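# Trernach Two-Arm Bench Kit

Build plans, control files and simulator package for a two-arm tabletop robot. Sized for a garage bench, a spare room or a shared workshop.

Page updated November 2020

The Trernach kit is a set of plans and software for people who want to put together a pair of robot arms at home. You supply the bench, the motors and the time. We supply the drawings, the parts list, the wiring charts and a simulator where you can try your program before any metal moves.

## What you get

- Cutting and drilling drawings for the base plates and shoulder mounts
- Print files for the forearm shells, elbow housings and wrist blocks
- Wiring charts for both arms
- Skudilel control software, with source
- The Gunawardena kitchen table set for the simulator
- Email help for 30 days from the first download

Motors, motor drivers, power supplies, screws and bearings are not included. The parts list gives sizes and ratings so you can buy from whichever seller you like.

## Before you order

You will need a 3D printer that can handle the forearm shells in one piece, a drill press, a soldering iron and a basic set of hex keys. Print time for both arms is over 14 days on a single home printer. Shared workshops with several machines will get through it much faster.

The bench has to be stiff. A folding table will not do, as the arms shake it when they stop. If your bench flexes, add a cross brace under the mounting plates.

An emergency stop switch is required on every build. The wiring charts put it between the power supply and both motor drivers. Do not move it anywhere else.

## Skudilel control software

Skudilel runs on an ordinary desktop computer. The same program file drives the simulator and the real arms, with a single setting to switch between them. Each arm has its own speed limit, and new installs start at the slowest setting.

Version 5 changes how the arms share space. You can now set a keep-out zone around each forearm, and the other arm will wait until the zone clears. Older program files load without changes, but the zones are off until you turn them on.

## Gunawardena kitchen table set

The set has 19 practice tasks on a wooden table, using produce, a bowl, a cutting board and similar household things. Object positions can be shuffled between runs. You can leave one arm parked while you work on the other, which is how most builders start.

## Ordering and support

Cletiveo sells the kit as a download. Workshops may print and build as many sets as they need for use on their own premises. Reselling the files is not allowed.

Printed drawings can be mailed on request for the cost of paper and postage. Send questions about fit, wiring or the simulator through the contact form, and include your Skudilel version number. 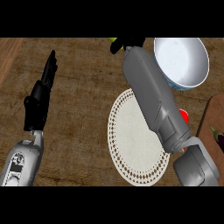 *Kitchen table set in the simulator: both arms over the wooden tabletop, with the bowl, doily and cutting board.*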